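Norðdahl and Usley open joint cheese ripening store in Skakeo

Two dairy cooperatives join their ripening and delivery under one roof

The dairy cooperatives Norðdahl and Usley have opened a shared ripening store in Skakeo, where the hard and semi-soft cheeses of both members will be kept until they are ready for sale. The store has room for 1,300 wheels and replaces two older cellars, which were too small and lay far from the main road.

The cooperatives have worked together since they started to share a milk lorry, and the members voted in March to take the next step. In total 49 farms now deliver milk to the two dairies. All of them keep their present contracts, and the price paid for milk does not change with the opening.
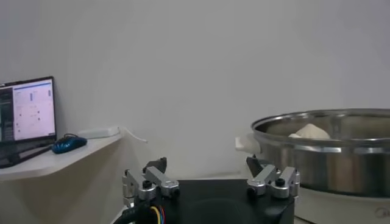
The building was used before as a cold store for fruit. Its thick walls made it a good choice, but the floor had to be laid again with better drainage, and the old cooling was taken out. Each of the 5 ripening rooms has its own control of air and moisture, so that a young cheese and an old one do not need to stand in the same climate. The work was paid by the cooperatives themselves and by a bank loan.

The first cheese to come from Skakeo will be Pima, a mild cow's milk cheese which both dairies will make after the same recipe. Pima ripens for 200 days and will be sold in whole wheels to shops and restaurants, and in smaller pieces at the dairy counters in both towns. Norðdahl will continue with its smoked cheese and Usley with its washed-rind cheese. These keep their own names and labels.

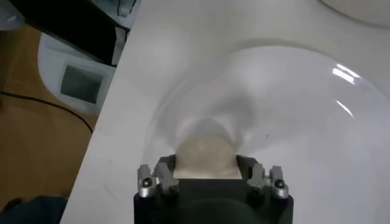
Skakeo, December 2021

Deliveries from the new store begin this week. Shops which order from Norðdahl or Usley today do not have to do anything - their customer numbers and order forms remain valid, and one lorry will bring the goods of both dairies. Orders must reach the office before noon on the day before delivery. Over the holidays the office is closed, but the delivery plan has been sent to all customers by post.

The old cellar in Usley will be used for packing. The one in Norðdahl is offered for rent, and interested firms are asked to write to the cooperative.

There is no shop in the Skakeo building. Groups from schools and trade colleges can ask for a visit from the spring, when the last outside work on the yard is finished.

Contact for press and trade: the joint office of Norðdahl and Usley, Skakeo. Photographs and a price list for Pima are sent on request.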